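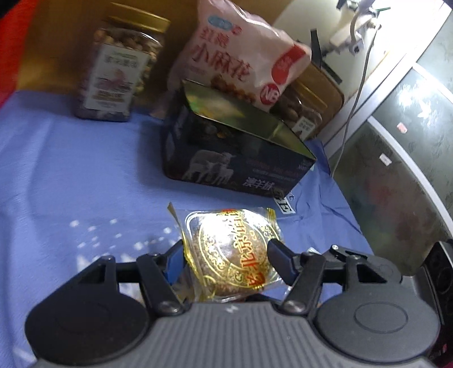 Visit to the Sepúlveda bakery plant, Batisbridge
Posted Jan 20, 2022

The plant opens its production floor to outside visitors twice a year. I went with Dezső Deák, who buys packaged baked goods for a regional distributor and wanted to see the wrapping line. The tour was led by Abilio Marín, the shift engineer, and lasted a little under two hours.

The site makes filled pastries, plain biscuits and a sesame-topped round sold singly in printed film. Everything runs through one building. Flour comes in at the north end and cartons go out at the south, with no crossing traffic between raw and baked product except at the maintenance door, which is kept locked during runs.

Flour is held in two outdoor silos and blown in through a sifter. Marín opened the sifter hatch on the idle side. The screen is checked for tears at the start of each shift and the result goes on a paper card clipped to the housing. The cards are kept for a year.

Two doughs are used for the layered products, a water dough and a fat dough. They are mixed separately, rested, then combined on the sheeter and folded. Resting time is set by dough temperature, read with a probe at the bowl. If the water dough comes out too warm, the sheeter tears it and the filling leaks at the seam in the oven. In summer they replace part of the mixing water with flaked ice.

Filling is deposited by a twin-piston machine and the piece is closed by a rotating shutter. Batch size is 2000 pieces. Sesame is applied after a light water spray; loose seed falls through the mesh belt to a tray and is discarded at the end of the run. I asked about reuse. Marín said it had been tried and the seed picked up moisture and clumped in the hopper.

The oven is a gas-fired tunnel with four zones. The second zone was set at 190 C and the third at 200 C. The first and last were running lower, but the displays were on the far side and I did not get the readings. Color is judged against a printed card at the discharge end, under a fixed lamp. An optical sorter was quoted for last October and not bought.

Cooling is the slow part. Pieces travel on a spiral conveyor in filtered air and must be below a set core temperature before wrapping, or water condenses inside the film and the top goes soft. The spiral takes 83 minutes at normal belt speed and limits the output of the whole line. The oven could run faster than it does.

The wrapper is a horizontal flow machine from Rasik. Film is formed into a tube around the product, sealed along the back, and crimped and cut at the ends. Registration marks keep the print centered on each piece. Deák spent most of his time at this station. He wanted to know the scrap rate after a reel change, and was told the first few packs are pulled by hand until the print lines up. Seal checks are done by holding a pack under water in a clear tank and squeezing it. A line of bubbles at the crimp usually means a worn jaw or a seed caught in the seal. Seed is the more common cause.

Metal detection comes after wrapping. Test wands are passed through hourly and the reject arm has its own confirmation sensor.

Practical points: hairnets and coats are supplied, shoe covers are not, so wear closed shoes with a clean sole. Noise at the sheeter is high enough that questions are better saved for the corridor. Parking is by the weighbridge. Visitors sign in at the south office.

Comments (3)

Nikola Omerović
Is the spiral single or double drum? We have a Sokance double and the transfer point between drums gives us more trouble than the rest of it together.

Hugo Paredes
Seed in the crimp is a familiar one. An air knife before the infeed fixed most of ours. Keep the pressure low or it strips the tops.

Ignacio Soler
Do they date code on the film before forming or on the finished pack?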